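From: Bendik Forsberg
To: Oludbridge shared workshop, arm list
Subject: Re: [arm] joint offsets in the sim

Edeltraud Lenz wrote:

> I ran the October model on the workshop PC last night and joint 2
> is still wrong. Commanded to zero, the upper link leans forward
> compared to what Kam-wah measured on the bench. Is the offset in
> the model file or in the controller config? I found a number in
> both and they don't match. Also, are we keeping the plank room or
> going back to the gray grid? Endang asked and I didn't know.

The offset is in both places, and that is my mistake. I put it in the controller config when we first got the Drunidell board talking, then Garba added it to the model file when he redid the link lengths. The two numbers don't match because his is in degrees from the new zero mark and mine is from the old one. Use Garba's. I have set mine to 0 and pushed the change to the Liao branch.

With only his offset active, joint 2 settles within 6 encoder counts of the bench value. I repeated it 19 times from different starting poses and did not see it go outside that. Joint 3 is less good. It was off by 31 counts on the worst run, always when approaching from above, so I suspect the friction value and not the geometry.

On the room: I would like to keep the planks. The seams in the wall make it easier to judge whether a link is tilted, and the grid only helped on the floor. It does cost frame time. The old grid ran at almost double the speed on the workshop PC, so if you are doing long batch runs, turn rendering off.

Current state of the model, from the side camera:

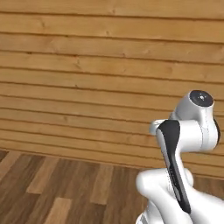

Still to do

1. Joint 3 friction. Kam-wah, can you log motor current on the real arm while it moves down slowly? One pass unloaded is enough to start.

2. Collision shapes. The upper link still uses a plain cylinder, and it reports contact with the lower link before the shells would touch. Endang offered to make simpler hulls from the Ferkberg meshes.

3. Cable slack. The model knows nothing about the cable. Please keep joint 1 inside 41 degrees either way on the real arm until we have a limit in the controller itself.

Edeltraud, if you pull the branch, delete your cached model first. The loader does not check whether the file has changed, and you will get the old offset again without any warning.

I'll be at the workshop from 6 pm if anyone wants to go through the config together.

Bendik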